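Endlich Leinen! Oder: Wie ich lernte, im Sommer wieder zu schlafen

2022-06-03 | Kategorie: Wohnen & Werkeln, Stoffliebe
14 Kommentare | 38 Mal geteilt

Ich habe es getan, ich habe mir meine erste Bettwäsche aus Leinen selbst genäht, und ich bin so begeistert, dass ich seit Tagen allen davon erzähle, ob sie wollen oder nicht.
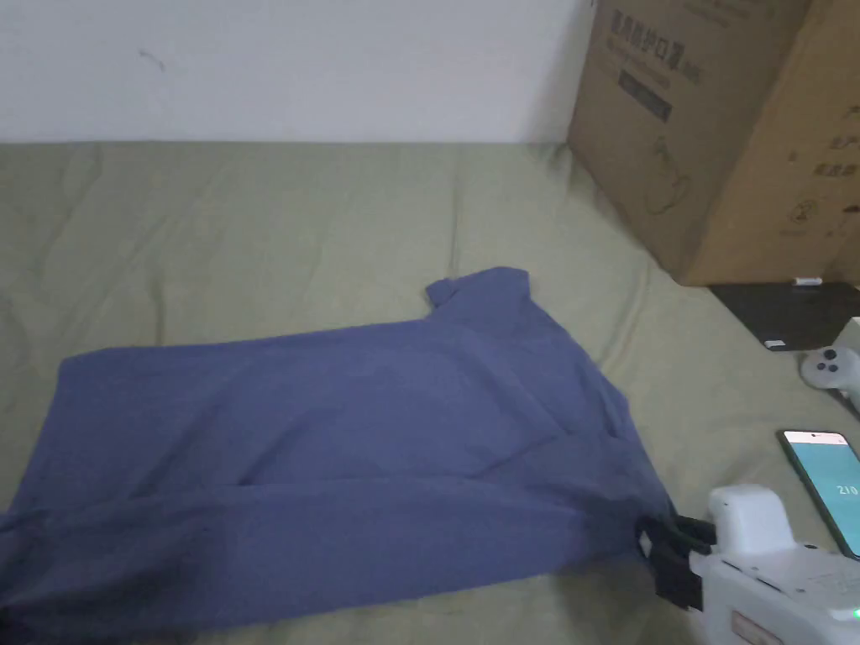 Clem Sutcliffe schrieb mir unter den letzten Beitrag, Leinen sei doch viel zu rau zum Schlafen, man wache auf wie in einem Kartoffelsack, und außerdem könne sich das bei den Meterpreisen kein Mensch leisten. Beides habe ich bis zum Februar auch geglaubt! Und weil seitdem noch mehr Fragen in diese Richtung gekommen sind, gibt es heute den langen Beitrag dazu, mit allem, was ich über Leinen gelernt, falsch gemacht und wieder aufgetrennt habe.

Angefangen hat es mit einer Übernachtung. Wir waren im Februar für ein Wochenende in Cirkavbridge, in einer kleinen Pension direkt am Wasser, zugig wie ein Heuboden und mit einem Frühstück, von dem ich heute noch träume (Pflaumenmus! selbst gemacht!). Das Bett dort war mit uraltem Leinen bezogen, ganz weich, schwer und kühl beim Hineinlegen, und nach zwei Minuten warm. Ich habe geschlafen wie seit Jahren nicht. Am nächsten Morgen habe ich die Wirtin so lange ausgefragt, bis sie mir den Wäscheschrank aufgemacht hat. Da lagen Laken, die schon ihre Großmutter benutzt hatte, mit eingestickten Monogrammen und gestopften Stellen, und jedes fühlte sich ein bisschen anders an. Ein paar waren fast seidig, andere hatten noch richtig Griff. Sie meinte, die guten würden erst nach zwanzig Jahren richtig gut. So viel Geduld habe ich nicht, aber der Floh saß im Ohr.

Wieder zu Hause habe ich gelesen, gelesen, gelesen. Leinen wird aus Flachs gemacht, das wusste ich noch aus der Schule, aber was zwischen Pflanze und Stoff alles passiert, hatte ich komplett vergessen. Der Flachs wird gerauft, also mit der Wurzel aus dem Boden gezogen, damit die Fasern möglichst lang bleiben. Dann kommt die Röste, bei der Feuchtigkeit und Mikroorganismen den Pflanzenleim auflösen, danach wird gebrochen, geschwungen und gehechelt. Gehechelt! Daher kommt »jemanden durchhecheln«, und ich freue mich über so etwas immer noch einen halben Tag lang. Übrig bleiben die langen Fasern für das feine Garn und das kürzere Werg, aus dem gröbere Garne gesponnen werden. Und damit wären wir schon beim Kartoffelsack, liebe Kommentarspalte: Was kratzt, ist oft Stoff aus kurzen Fasern, oder Stoff, der einfach noch nicht oft genug gewaschen wurde.

Den ersten Stoff habe ich natürlich falsch gekauft. Zu dicht, zu schwer, ein Möbelstoff, der auf dem Foto im Netz ganz fließend aussah. Daraus ist inzwischen eine Schürze geworden, die von allein stehen kann, und zwei Topflappen. Beim zweiten Versuch bin ich zu Abou Jaoude gefahren, einem Stoffladen, den ich euch wirklich ans Herz legen möchte, falls ihr mal in der Nähe seid. Von außen sieht man nur ein schmales Schaufenster, und drinnen geht es nach hinten immer weiter, Regal um Regal, bis unter die Decke. Dort durfte ich Stoffproben mit nach Hause nehmen und erst mal waschen. Diesen Tipp gebe ich hiermit weiter: Schneidet euch ein Stück ab, messt es aus, wascht es so heiß, wie ihr später die Bettwäsche waschen wollt, und messt noch einmal. Leinen läuft ein, je nach Webart ganz ordentlich, und das möchte man vor dem Zuschneiden wissen.

Ich habe mich am Ende für eine leichte, vorgewaschene Qualität entschieden. Insgesamt habe ich 15 Meter gekauft, für zwei Bettbezüge und die passenden Kissen, und ja, das war kein billiger Nachmittag. Ich habe dafür die Reste von zwei Ballen bekommen, was den Preis spürbar gedrückt hat, und ich finde: Nach Resten fragen lohnt sich immer. Die beiden Ballen unterscheiden sich im Farbton minimal. Mich stört das überhaupt nicht, im Gegenteil, die Kissen sind jetzt eben eine Spur heller als die Decken.

Und dann das Nähen! Ich hatte mich ein bisschen gefürchtet, weil Leinen ausfranst, sobald man es nur anschaut. Beim Zuschneiden hilft ein alter Trick, den ich vorher nur vom Hörensagen kannte: einen einzelnen Faden aus dem Gewebe ziehen und an der entstandenen Lücke entlangschneiden. Das dauert, ist aber wunderbar gerade, und man kommt in so einen ruhigen Trott hinein, fast wie beim Bohnenputzen. An einer Bahn ist mir der Faden 20 Mal gerissen, danach war es mit der Ruhe kurz vorbei. Aber es geht, wirklich.

Für die Nähte habe ich Kappnähte gewählt. Man näht die Teile aneinander, schneidet eine Nahtzugabe zurück, schlägt die andere darum und steppt sie flach. So liegen keine offenen Kanten innen im Bezug, an denen sich später die Fäden lösen und um den großen Zeh wickeln (kennt ihr das?). Auf meiner alten Omach, die ich vor Jahren auf dem Flohmarkt gefunden habe und die so laut rattert, dass im Wohnzimmer der Ton vom Fernseher hochgedreht wird, ging das erstaunlich gut. Neue Nadel, etwas längerer Stich, und an den dicken Stellen mit dem Handrad drüber. Mit der Nadel, die vorher noch drin war, hatte ich auf der ersten Naht lauter ausgelassene Stiche. Also bitte: vorher wechseln.

Beim Verschluss habe ich lange überlegt. Reißverschlüsse mag ich an Bettwäsche nicht, die sind mir nachts zu kalt an den Füßen. Knöpfe sind schön, aber Knopflöcher sind bei mir eine Charakterprüfung. Jetzt haben die Kissen einen einfachen Hotelverschluss, also einen tiefen Einschlag, in den das Kissen gesteckt wird, und die Bettbezüge haben Bindebänder aus dem gleichen Stoff. Die Bänder habe ich abends auf dem Sofa gewendet, eins nach dem anderen, mit einer Stricknadel und sehr viel Tee. Beim nächsten Mal würde ich sie einfach falten und absteppen, ohne Wenden. Sieht genauso hübsch aus und man hat seinen Feierabend zurück.

So, und wie schläft es sich nun? Herrlich! Wer mich kennt, weiß, dass ich im Sommer nachts immer alle halbe Stunde das Kissen umdrehe und die Decke abwechselnd wegstrample und wieder suche. Leinen nimmt Feuchtigkeit auf, ohne sich gleich klamm anzufühlen, und es klebt nicht an der Haut. In der ersten Nacht fand ich es noch etwas fest, fast papierig, und habe an den Kartoffelsack gedacht, das gebe ich zu. Nach der zweiten Wäsche war das schon deutlich weniger, und inzwischen freue ich mich abends richtig aufs Hinlegen. Es raschelt auch nicht mehr.

Gewaschen wird bei mir mit wenig Schleudern und ohne Weichspüler. Weichspüler legt sich um die Fasern, und dann ist es mit der schönen Saugfähigkeit vorbei. Die Trommel nur halb voll machen, Leinen saugt sich voll und braucht Platz. Ich hänge die Bezüge noch feucht auf, schlage sie vorher einmal kräftig aus und streiche die Kanten mit der Hand glatt. Bügeln? Habe ich einmal gemacht, zur Feier des Tages, mit viel Dampf und großem Stolz, und nach einer Nacht war davon nichts mehr zu sehen. Ich mag die Knitter sowieso. Im Trockner war die Bettwäsche noch gar nicht, da traue ich mich nicht ran – wer damit Erfahrung hat, bitte unbedingt in die Kommentare!

Noch etwas zu den Kosten, weil Clem ja recht hat, dass man darüber reden muss. Neu und am Stück ist guter Leinenstoff teuer, da gibt es nichts zu beschönigen. Es gibt aber eine Quelle, die ich vorher völlig unterschätzt habe, nämlich alte Aussteuerwäsche. In der Trödelhalle Grorden habe ich letzten Monat einen ganzen Stapel ungenutzter Laken gefunden, noch mit dem Seidenband darum, das Stück für wenige Euro. Handgewebt, in der Mitte mit einer feinen Naht zusammengesetzt, weil die Webstühle früher nicht breiter waren. Die waren anfangs bretthart und gelblich. Ich habe sie über Nacht in der Badewanne eingeweicht, zweimal gewaschen und auf dem Rasen ausgelegt, bei Sonne und immer wieder mit der Gießkanne drüber. Rasenbleiche heißt das, und es ist wie Zauberei! Bis zu 67 Mal soll die Wirtin aus Cirkavbridge ein solches Laken gewaschen haben, bevor sie es zum ersten Mal den Gästen gab, aber ich glaube, da hat sie mich ein wenig auf den Arm genommen.

Aus den alten Laken werden als Nächstes Geschirrtücher und zwei Sommerkleider, falls der Stoff reicht. Vielleicht färbe ich einen Teil davon auch, mit Zwiebelschalen oder mit Walnuss, da sammle ich gerade noch Mut und vor allem Zwiebelschalen. Wer schon mal mit Pflanzen gefärbt hat und weiß, wie man die Flecken vermeidet: Ich nehme jeden Rat, auch den strengen. Das Schnittblatt für die Kissen mit Hotelverschluss zeichne ich am Wochenende sauber ab und stelle es dann hier ein, mit den Maßen für beide Kissengrößen.

Schlagwörter: Leinen, Bettwäsche nähen, Kappnaht, Flohmarktfunde, Rasenbleiche

Zuletzt im Blog
Die Schürze, die von allein steht
Ein Wochenende in Cirkavbridge und das beste Pflaumenmus
Nähmaschine ölen: So schnurrt meine Omach wieder (fast)
Geschirrtücher mit Briefecken, Schritt für Schritt
Was tun mit Stoffresten, die für nichts reichen?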